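Most of what follows came out of keeping a house with 522 old detective novels in it, nearly all of them paperbacks from the cheap end of the trade. They are reading copies. I read them, so the tips are for people who want a book to survive being read, and collectors with glass-front cases should look elsewhere.

## Getting rid of the smell

A musty book has usually been stored somewhere damp. Airing works on mild cases. Stand the book upright on a table with the pages fanned and leave it in a dry room out of the sun. Turn it the other way up after a day.

For worse cases, use two plastic tubs, one small enough to sit inside the other. Put baking soda in the bottom of the big one, stand the book in the small one, and close the lid of the big one. The powder should never touch the paper. Check it every few days. I had a copy of a country house mystery in there for 2 weeks and it came out fine, though the jacket still smells if you put your nose to it.

Skip dryer sheets. They swap one smell for another and leave a film on the edges.

## Cleaning covers

Glossy or laminated covers can take a cloth that has been barely dampened and wrung out hard. Wipe from the spine toward the open edge and dry right away with a second cloth. Uncoated covers and cloth boards should be kept away from water altogether. Use a soft brush, then a dry cleaning sponge of the kind sold for soot. Eraser crumbs do a decent job on pencil marks inside, but rub in one direction only or the page will crease.

Price stickers come off with a hair dryer on low. Warm the sticker, lift a corner with a fingernail, and pull slowly and flat against the cover. If it starts to take the color with it, stop and warm it again.

## Where to put them

Shelves on an inside wall are best. Outside walls get cold, and cold walls collect moisture behind the books. Leave a finger's width between the books and the back of the shelf.

Keep paperbacks upright and snug, but loose enough that you can pull one out by its sides. Pulling by the top of the spine is how most old mysteries lose their caps. Push the neighbors back a little and grip the middle.

The kitchen is a poor place for any book you care about. Steam is the trouble, along with grease that travels farther than you'd think. I still read in there while dinner cooks, so I keep one shabby copy for the purpose and the good ones stay down the hall.

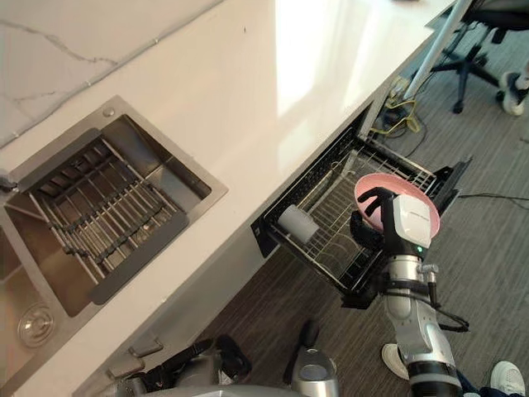

*Kitchen sink and open dishwasher drawer.*

If a book does get splashed, blot it with a paper towel and don't rub. Slip a sheet of plain white paper on each side of the wet pages and change the sheets every hour until they come away dry. Then close the book and put it under a moderate weight overnight. A soaked book is a different job. Bag it and put it in the freezer, which buys you time to decide whether it's worth the work.

## Loose pages and cracked spines

Ordinary clear tape turns yellow and the glue creeps. Use a bookbinder's PVA, put on with a toothpick in a thin line along the inner edge of the loose page. Set the page in, close the book, and wipe off whatever squeezes out. Wax paper on both sides will stop it sticking to its neighbors.

Ea Hjaltested wrote to say she does this with a strip of Japanese tissue along the join, and that it holds much better on the old pulp paper. I tried it in April on a locked-room story that was missing its grip on the last 9 pages — including the one with the solution — and I agree with her. Tear the tissue instead of cutting it. The ragged edge lies flatter.

For a spine that has cracked down the middle, run a little PVA into the crack with a knitting needle, close the book, and wrap it with a couple of wide rubber bands over scrap cardboard. Leave it overnight.

## Keeping a list

I buy series out of order and used to come home with duplicates. A plain spreadsheet fixed that. Mine has author, title, detective, year first published, and condition. A sixth column says "read," and I try not to write anything in it that gives away the ending.

Severyn Lytvynenko has over 2,000 mysteries and uses index cards, filed by detective. He says it's faster when he can't remember who wrote the thing. Retitled editions go on the same card as the original, and I've copied that idea into my spreadsheet, as so many of the older ones were sold under two names.

## Lending

Put a slip of paper in the gap on the shelf with the title, the borrower's name, and the date. Take it out when the book comes back. Don't write your name in ink on the title page. A pencil note inside the back cover is enough.

*Updated Jul 15, 2021: added the tissue method for loose pages.*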